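Follport Hand-Held Gripper Kit — Set-Up Guide
Section 4: Recording Demonstrations for Policy Training

Contents | 3. Mounting the Camera | 4. Recording Demonstrations | 5. Checking and Exporting

This section takes you from an assembled gripper to your first usable set of demonstrations. It follows the method from our Motarham study, where policies trained only on hand-held recordings were run on a robot arm that had never been used to collect data. We still get a kick out of watching that happen, and we hope you will too!

4.1 Before you start

You will need:
- the assembled gripper with the camera mounted (Section 3)
- a charged battery and a memory card with room for a full session
- the printed calibration board
- one table, and the objects for your task

Pick a task that takes one hand and less than a minute. Moving a part from the table into a tray is a great first choice. Save folding and pouring for later.

4.2 Calibrating the finger width

The policy learns from two things: where the gripper travels and how far apart the fingers are. The second comes straight from the video, so the software has to learn what "open" and "closed" look like through your camera.

1. Clear a patch of table big enough to move the gripper over freely.
2. Turn the camera on and start a recording named width_cal.
3. Let the fingers open all the way. Hold for a slow count of three.
4. Squeeze until the pads touch. Hold again.
5. Open and close five times at an easy pace, then stop the recording.
6. Load the file in Pranent and choose Fit Width. A smooth curve should appear. If it has steps in it, repeat from step 2 and squeeze more slowly.

CAUTION: Keep your free hand away from the pads while you squeeze. The linkage can pinch.

4.3 Checking the camera view

Do this at the start of every session, even if nobody has touched the mount. A camera that has slipped a little can spoil a whole afternoon of recordings (we lost one that way in February).

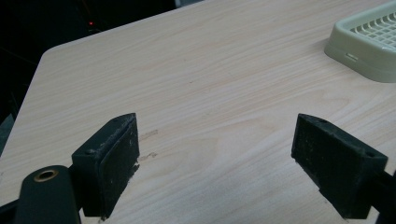 Pranent uses the finger tips as its reference in every recording, and the view check is built on that. Both fingers should come up from the bottom of the picture, one on each side, with bare tabletop in the gap between them. The target area should be in view as well; a tray that shows only in part at the upper right is fine at the start of a demonstration, as long as the gripper turns toward it during the reach. Look at the pads while you are there. Pale specks on black pads like these are worth a wipe with a dry cloth before you record.

1. Open the live view and hold the gripper at your normal starting height.
2. Choose Check View. The software draws an outline over each finger.
3. If an outline misses its finger, loosen the camera screw a quarter turn, shift the camera, and tighten again.
4. After any shift, redo 4.2. The old width curve no longer applies.

Note: A dark room behind the table is no problem for the width reading. Position tracking is pickier. If tracking drops out, turn on another light or put something with a bold pattern at the back of the table.

4.4 Recording

1. Start each demonstration with the fingers open and the gripper still.
2. Move at the speed you would like the robot to use. Most people go too fast at first!
3. Grasp, move, release, and back away.
4. Hold still for one second, then stop the recording.
5. Move the object to a new spot and go again.

Change the starting spot every time, and change the table height or the lighting now and then. This is the part of the method we are most excited about. In our tests, a policy trained on 64 demonstrations from several tables did better on a new table than one trained on nearly 1,000 from a single table. Variety paid off far more than we had guessed.

Keep your mistakes if you recovered from them. A missed grasp followed by a good one teaches the policy how to try again. Delete a recording only if you dropped the object out of reach or bumped the camera.

4.5 How much is enough?

For a simple pick-and-place task, record 36 demonstrations, train once, and look at where the robot fails. Then record more of exactly those cases. The full Tanabe set that ships with this guide holds 952 demonstrations across all tasks — you do not need anything near that to see good results on one.

Note: Two people recording the same task is a plus. Their small differences in approach angle help the policy cope with a robot that never starts in quite the same place.

4.6 Ending the session

1. Copy the files off the card before you turn the gripper off.
2. Write the table, the lighting, and the task in the session log.
3. Store the gripper with the fingers open so the pads keep their shape.

Next: 5. Checking and Exporting

Guide revised May 2024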